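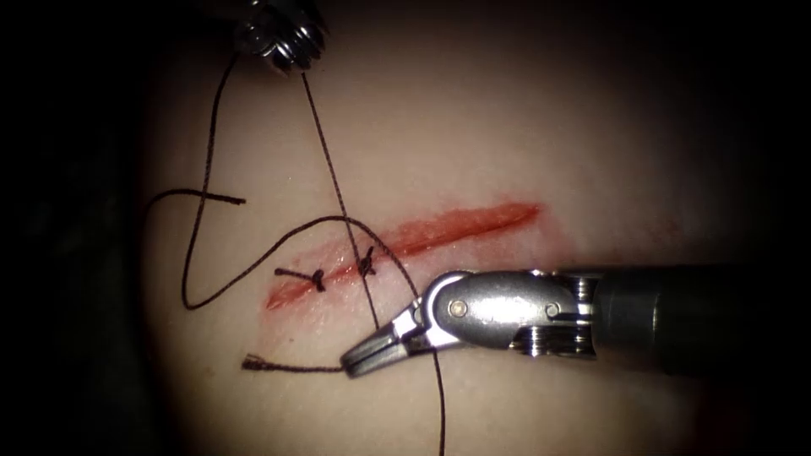 Friday's open day at the Plonel skills lab had 70 of us squeezed through in an afternoon, and I'd happily have stayed until they switched the lights off! I went for the suturing room. The practice pads are pale, smooth things with a cut already in them, stained a really vivid red, and the dark thread shows up beautifully against it. You get 19 minutes a turn (I asked for more, no luck) and I spent six of mine on one knot. Tension is everything: pull too hard and the edges pucker, too soft and they gape. I was grinning the whole way home.

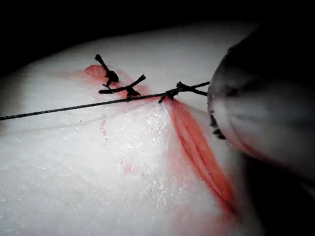 Rerura wrote in the comments that the April session was even better, with smaller groups and a second go for anyone who wanted it, and that it's worth practising surgeon's knots on a shoelace the night before. I've started already.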